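Bistden Community Help
Home and Family: Allowances and Chores

Equal or unequal allowance for siblings of different ages?
Posted May 18, 2020, by Gririer Household

We request guidance on the payment of allowance to two children in the same home. The older child is 14 and the younger is 11. At present each receives the same amount every week, and each is expected to keep a bedroom in order, clear the table and help with the laundry when asked.

The older child has stated that the arrangement is unfair, as the duties assigned to a teenager take longer and now include mowing and watching the younger one for short periods after school. The younger child holds that any difference in pay would also be unfair. Both positions have been put to us at length, generally at dinner.

Our monthly budget for the two allowances together is 56 dollars. It can't be increased before December, when one parent's hours are expected to change. We would like to know whether other households pay by age, by task or by some mixture of the two, and whether payment should be withheld when work is not done. We would also welcome advice on savings. The older child has set a goal of 140 dollars for a used bicycle and has so far saved very little toward it. 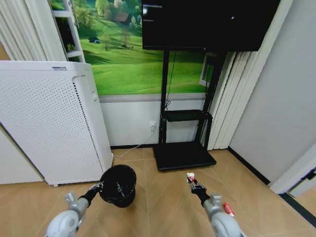
Mogensen Parent Circle
It is our view that basic allowance and paid work should be kept apart. A basic allowance is given to each child as a member of the household and is not reduced as a penalty. Paid work is a separate list, posted where both children can read it, with a price beside each job. Mowing would belong on that list. Making one's own bed would not.

Under this arrangement the base amount may remain equal, and the older child earns more by doing more. The younger child should be offered jobs suited to an 11-year-old, so that the list doesn't become the property of one sibling. We suggest dividing the 56 dollars in half, with one half for the two base allowances and the other for listed jobs. When the second half has been spent, no further jobs are paid until the following month.

With regard to the bicycle, a written savings record is preferable to verbal reminders. The child should enter each deposit personally.

Okia Reader
Pay by age. We did and the complaints stopped after a while. The younger one gets the raise at the same birthday the older one did, so it comes out even. Would not pay for babysitting a brother or sister but opinions differ.
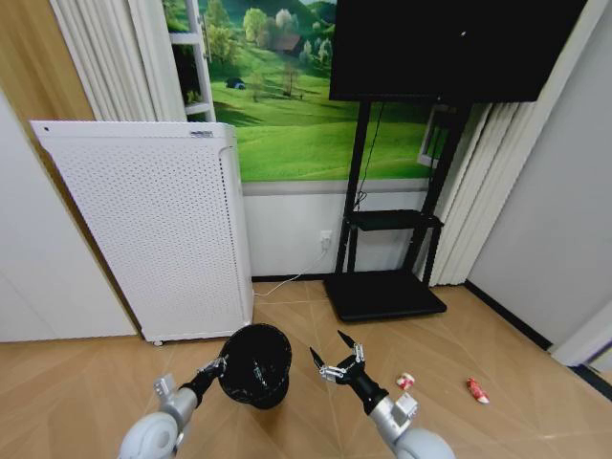
Bistden Family Services, Household Budget Team

The team has reviewed the replies posted to date and offers the following.

Either method is acceptable, provided that the terms are explained to both children at the same time and are not changed in the middle of a month. Parents are advised to write the terms on a single sheet and to have each child read it before the first payment.

Time spent supervising a younger sibling should be discussed separately. Where it takes place on most school days, a fixed weekly sum is easier to manage than payment by the hour. The older child should be told clearly which adult may be called during that time.

On the matter of withholding payment, the team recommends that an unfinished listed job simply go unpaid. The base allowance should be paid on the usual day.

A sample allowance sheet may be requested at the Bistden office or by mail. Please allow 2 weeks for delivery. Further replies to this page will remain open to registered households.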